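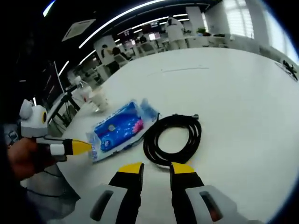
Posted in July by Nuria Negussie

So I finally did the thing I'd been putting off since I left Gulwood, and moved my old 401(k) into an IRA. I had pictured one phone call. It was 5 phone calls, a form I had to print at the library, and a paper check that came to my house made out to the new place "for benefit of" me. I stared at that check for a good long while — was I supposed to cash it? (No! You send it on to the new company. Please don't put it in your checking account.)

The money part isn't dramatic. I was only at Gulwood for two years and they matched a little, so we're not talking yacht funds. But the matching money had a vesting schedule I never read, and I lost a chunk of it by leaving when I did. That stung. My sister Deolinda asked why I hadn't looked it up before giving notice and I had no answer for her.

I did all the calls from the big table at my sister's office, after lunch, when it's quiet and the hold music doesn't bother anyone. The woman at Skendedis, the old plan company, was lovely and stayed on the line while I hunted for my account number.
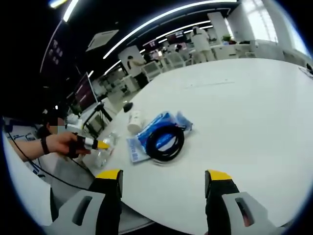

What I'm doing next

I set up an automatic transfer, small, the day after payday. Then I want to put in an extra $2000 before the year is out, if the car behaves. I still haven't picked beneficiaries on the new account, and I know, I know.

Comments

Jacinto Robles: Mine took two months because they mailed the check to my old apartment. Check your address first, people.

Catarina Simões: Did you go Roth or traditional?

Nuria Negussie: Traditional, same as the old plan. I didn't want a tax bill this year!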